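Review: the Orell tidying arm after one month of chores

Last updated: November
6 minute read

I had the Orell arm on loan for 25 days. It is a single arm on a wheeled base, sold by Ollstead for $2269, and the sales page says it clears surfaces, sorts small items into bins and loads a front-opening washer. I have a two-bedroom apartment with plenty of all three to do, so I gave it the same jobs I do myself.

Setup took one evening. The base weighs more than I can lift, and Naveed Afridi from the shop helped me get it up the stairs. After that you walk it through each room once and tell it where things belong. The app is clear, though it logged me out twice.

I'll start with laundry, the job most people ask about. It can open a washer door if the handle is on the side it expects. It picks up towels and T-shirts one at a time and puts them in. A full load took 40 minutes. Socks get dropped, and anything stuck to the inside of the drum at the end of a wash stays there. It does not fold. The Bavus, which costs $696 more, has a folding mode, and a friend who owns one, Lilian Mfaume, uses it for dish towels and nothing else.

Small items are harder. Hard boxes with square corners are fine. A sponge is fine too, if a little squashed. Soft packets slide out of the fingers, and when one thing leans on another the arm tends to take both or neither. Cloth underneath makes it worse, as the fingers pinch a fold along with the item and drag everything toward the edge. I had the best results on a bare counter with a hand's width between things, and by the time I have spaced them out like that I could have put them away.
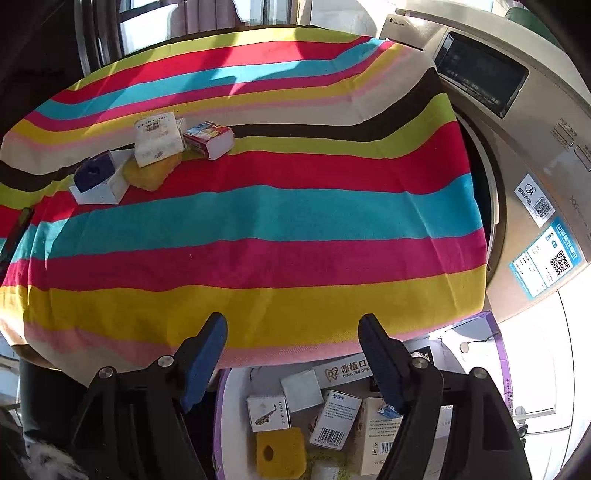
Can a home robot sort a mixed pile of small packages without help?

Most of the ones sold today need help with part of it. They manage boxes and firm objects well, but soft packets, crumpled wrappers and things stacked on each other still call for a person to step in.

The other weak point is knowing what goes with what. I set up a bin for medicine and a bin for odds and ends. Boxes with the front facing up usually went to the right place. Turned over, they went to odds and ends. I would not trust it with medicine at all, and I stopped that test after the first week. The manual says much the same on page 14, in smaller print than I would like.

Noise is low. I ran it at night with the bedroom door shut and slept through it - my neighbor Gitau Kombo, who shares the wall, never mentioned it either. The battery lasted a little under three hours between charges. The finger pads wear, and a replacement pair has to come from Ollstead.

I also asked Josphat Rotich, who runs the packing room at Muli, how the larger version does on a shop floor. They bought one last year. It handles 2000 cartons on a good shift, all the same size, all coming down the belt the same way up. Returns are still sorted by hand. "A return comes in whatever bag the customer had," he told me. They tried it on that table for a while and moved it back to the belt.

So the answer depends on the chore. For the same thing over and over, in the same place, the machines are ready. A home has less of that kind of work than you would think. Mine did well at moving shoes to the rack and cups to the sink, and I miss it for the shoes.

I would buy it at half the price. If you have trouble bending or reaching, it may be worth the full price now, and Ollstead does offer the loan before you pay. Ask for the longer one. Most of what I learned came after the first week, once the easy jobs were done.

Rating: 3 out of 5

Contact | Copyright Mutua Kariuki | Back to top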